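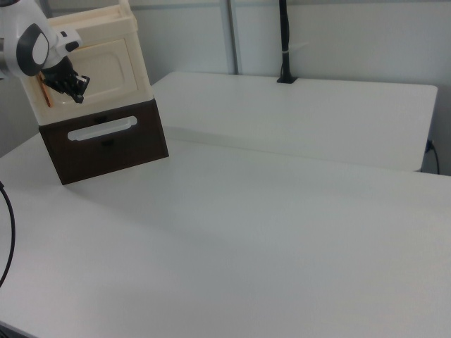

4.2 What viewers remembered of the endings

We now come to the part of the study that gave us the most pleasure to carry out, and which also gave us the most trouble when it came time to write it up. All 129 viewers had seen Bisero, the second of the two comedies, in a regular evening screening, and each of them was asked to tell us in their own words how the film ends. We gave no prompts and set no limit on length – one gentleman wrote four full pages, for which we remain grateful.

The answers fell into two large groups and one small one. In the first group, 53 viewers described the ferry leaving and treated it as the end of the story, although the film goes on for another 12 minutes. A second group of 51 gave the kitchen conversation between the two sisters, and many of them quoted the last line very nearly word for word. The remaining 25 mixed the two endings together or described something from earlier in the film.

Antunes and Kos, writing on Geum, argued that audiences hold on to the last big laugh and let go of whatever comes after it. Our first group fits that idea nicely. The second group fits it much less well, as the kitchen conversation is hardly funny at all and drew very little laughter in the room (see Figure 3).

Figure 3. Laughter in the final reel of Bisero, by minute, as marked by two listeners working separately.

We are inclined to side with Simiyu here, who suggested in her essay on Mimar that a quiet ending stays with people when it answers a question they have been carrying since the opening. In Bisero that question is who wrote the letter, and viewers who mentioned the letter anywhere in their answer were also the ones most likely to remember the kitchen. Whether the same would hold for a film with a looser plot, such as Perkus, is something we take up in Section 5.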